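Leave the big square big, and give it somewhere to sit

By Ermelinda Vilela

The city of Brestine has asked residents what should be done with Ramalho Square. Four proposals are on display in the library lobby until January, and I have read all of them. Three want to fill the square with things. I think the fourth, the cheapest and dullest, is the right one.

I should say where I stand. I have lived near the square for most of my adult life and I cross it on my way to the tram and back. I have no training in design. I taught geography in a middle school.

The complaint against the square is that it is too large and too bare. People say it makes them feel small. In summer the pale stone throws the light back in your face, and in winter the wind comes down between the buildings with nothing to slow it. These are fair complaints. I have made them myself, usually while carrying groceries.

The first proposal would put up a covered food market with 90 stalls. The second wants a fountain and a playground. The third, from a firm called Skovuvel, divides the paving into "outdoor rooms" with planters and low walls. The drawings are attractive. They show a lot of people drinking coffee.

My trouble with all three is that they treat open ground as ground that is going to waste. We have a food market already, on Dilero Street, and it has vacant stalls. We have two playgrounds within a short walk. What we don't have anywhere else in the center is a flat, open place where a child can learn to ride a bike, or where nearly 2,000 people can stand together for a concert. Once there are planters and low walls all over it, that is finished, and planters are very rarely taken away again.

There is also the matter of upkeep. Stone tiles are simple. When one cracks, it can be lifted and replaced. The outdoor rooms would need watering, pruning and lighting, and the city has had trouble keeping up with the grass it has now. It goes brown every dry spell.
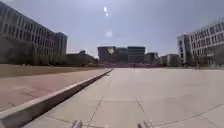 Is there any way to make a large paved square more comfortable without building on it? Put shade and seating along the sides, where people tend to stop anyway, and leave the middle open.

The fourth proposal does this. It adds a line of trees along one side and 10 long benches with backs and armrests. The backs and armrests matter. Older people can't get up easily from a ledge, and a good number of them walk through the square to reach the clinic. It also adds a drinking fountain, which I would move closer to the tram stop.

I would ask for two changes. The trees should be a kind that gives real shade within a few years, even if they cost more at the start. And the grass should either be watered properly or replanted with something that can stand a dry summer.

The city received 1,122 comments in the first round, and the summary says most of them asked for shade and places to sit. Very few mentioned coffee. Comment cards are on the table next to the drawings, and the box is by the front desk.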